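The Quiet Return of the Offline Racing Game

September
By the Features Desk

Racing games for phones and tablets have long been sold on the strength of their online modes. A growing share of players, however, now look first for titles that run without any connection at all.

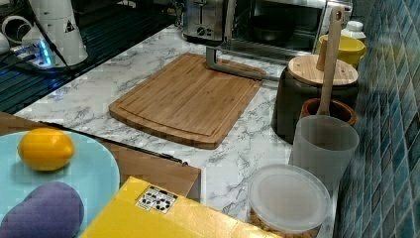 The reasons are practical. Many households share a limited data plan, and a single evening of online racing can use up more of it than a week of messages. Commuters lose the signal in tunnels. Families on long drives want something that will keep working between towns. For these players, a game that stores its tracks and cars on the device is simply more useful.

Crabtree, a small studio in Killenard, has built its business on this group. Its best-known title, Grestell, offers 30 circuits and a career mode of 400 events, all of which can be completed offline. The full download takes up 1,770 megabytes, a figure the studio has kept steady through its last several updates by removing older menu artwork and shortening the soundtrack.

The career mode follows a familiar pattern. Players start in low-powered hatchbacks, earn credits and move up through the classes until they reach the endurance series. Computer-controlled drivers make mistakes under pressure, brake early in the rain and defend the inside line when a rival closes in. On the hardest setting they are demanding opponents, although the field still bunches up too easily after the first corner.

Not every part of the game is equally strong. The steering assistance is switched on at the start and is difficult to find in the settings. Night races on older phones suffer from uneven lighting, and the replay camera often points at the barriers – a fault that has remained through three updates.

Its closest competitor, Clolero, takes a different approach. It has only 16 tracks, but each can be driven in both directions, and up to four players may take turns on one device. Lap times are saved locally and compared at the end of a session. The cars feel lighter than those in Grestell, and younger players may find them easier to control.

Buyers should check a few details before choosing either game. Some titles described as offline still require a connection the first time they are opened, and others ask for one whenever a new car is unlocked. Progress saved only on the device may also be lost when the game is deleted. Both Grestell and Clolero allow a save file to be exported by hand – the option is listed under the profile menu.

Crabtree is now preparing a rally expansion with gravel and snow stages. It will be offered as a separate download.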